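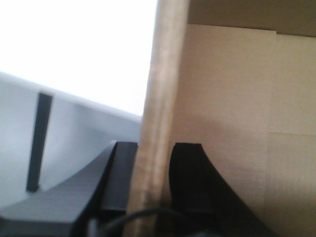

17 Jul 2021

Slept badly and woke up with the knee doing its clicking thing again. Precious Yap came by at ten with the magnesium spray she has been going on about since February. She swears by it. She also swore by the copper insoles, and those are in a drawer.

The spray is made by Wutus and the label says "supports natural comfort," which as far as I can tell commits them to nothing. Comfort of what? Supports it how? I sprayed it on the left knee and left the right one alone, as a sort of test, and then spent the whole morning thinking about my left knee. So much for the test. It stung a bit and left a white crust on my sweatpants.

Walked to the drugstore after lunch to see what the stuff costs without a friend's discount. They had a whole wall of it. Trustar does a version with arnica in it for more money, and next to that was a booklet telling you about the 1040 happy customers who "felt a difference." I felt a difference too, see above, sweatpants. I'd like to know how many people they asked, and the booklet was very quiet on that.

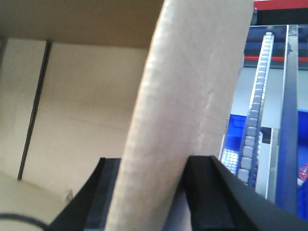 So will I keep using the spray? Until the bottle is empty, since I already have it, and then I'll go back to the plain heating pad.

Edgardo Baluyot called around four about the chairs. He had the knee operation two years ago and is back to gardening, but he did the exercises every single morning and he's stubborn as a mule, so I don't know what that proves about me. I have the sheet of exercises from the physical therapist somewhere. I did them for two weeks, got bored, and told everyone they didn't work. Fine. I can be suspicious of the spray and of myself on the same day.

He thinks I should see his doctor. I said I'd think about it, and he said that's what I said last time.

Soup for dinner, the rest of the bread. Right knee is now worse than the left one, and Precious is going to be unbearable if I mention it, so I won't. The left one got eleven stairs fewer today anyway because I went down to the laundry leading with the right.

Need to buy stamps. Look for the exercise sheet, maybe behind the toaster.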